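Getting around Karkine without a rental car?
Asked in: Island travel, getting there and around

My husband and I are spending nine nights on Karkine in August, staying in a little apartment up the hill from Hadetti harbor. Everything I read says to rent a car, but neither of us is comfortable on narrow mountain roads, and the quotes I've had so far come to 583 for the stay before insurance. We'd like to see the old town, a couple of beaches, and the Urquhart lighthouse if we can manage it. We're both decent walkers, though my husband's knee has opinions about stairs.
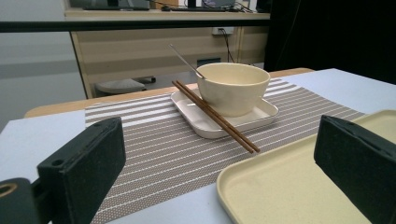

Is there a bus from the ferry dock to Hadetti late in the evening?

The last one leaves the dock at 21:40 and waits for the ferry if the boat is running a little behind. After that you'll need a taxi, and it's best to have your landlady call one for you before you board on the mainland side.

Thank you in advance to anyone who has done this! I'm a planner and I can't help myself.
- Rasha Sleiman

2 answers

Hicham Tazi
Hello Rasha, and what a nice trip you have ahead of you. We've gone to Karkine most summers since our kids were small, and for the last few we've left the car at home and been happier for it. The buses are run by Zenis, they're green and white, and you buy your ticket from the driver with coins or small bills. Please do bring small bills - I once held up a whole bus of people trying to pay with a big one, and my wife still brings it up.

For where you're staying, I'd plan it like this:

1. Get the ten-ride card on your first morning from the kiosk by the harbor. You can share one card between the two of you.

2. Do the old town on foot, early, before the day boats come in. Start from the upper gate and walk down, so the knee gets the easy side of it. There are 58 steps by the fish market, but the lane behind the bakery is a gentle slope and comes out in the same place.
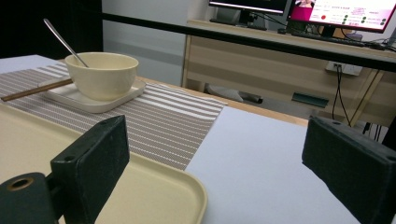

3. Take the number 2 bus to the beaches. It runs once an hour until early evening and stops at all the coves on the south side. Sit on the left going out if you like a view, on the right if you don't like looking down.

4. For the lighthouse, take a taxi up and walk back. The bus stops well short of it, and the climb is nearly 300 meters with no shade at all.

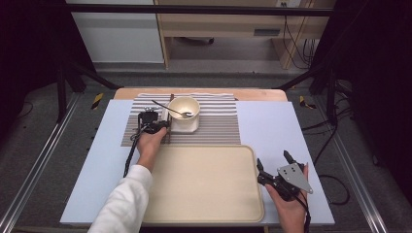

Coming down is much kinder, and there's a bench at every bend, so you can take your time. Settle the fare with the driver before you get in, since the meters seem to be a matter of mood up there. If you find you miss having a car, you can always rent one for a single day from the office next to the post office. We did that one year to see the north side and were quite glad to hand the keys back by supper. I hope you both have a lovely time, and do write back and tell us how it went.

Jad Shboul
just rent a scooter. buses are fine but they fill up in august and you end up standing. we never made it to the lighthouse so can't help there

Comment from Ehab Sqalli: I wouldn't do a scooter with a bad knee. The ten-ride card works on the little harbor boat too, by the way, at least it did last summer.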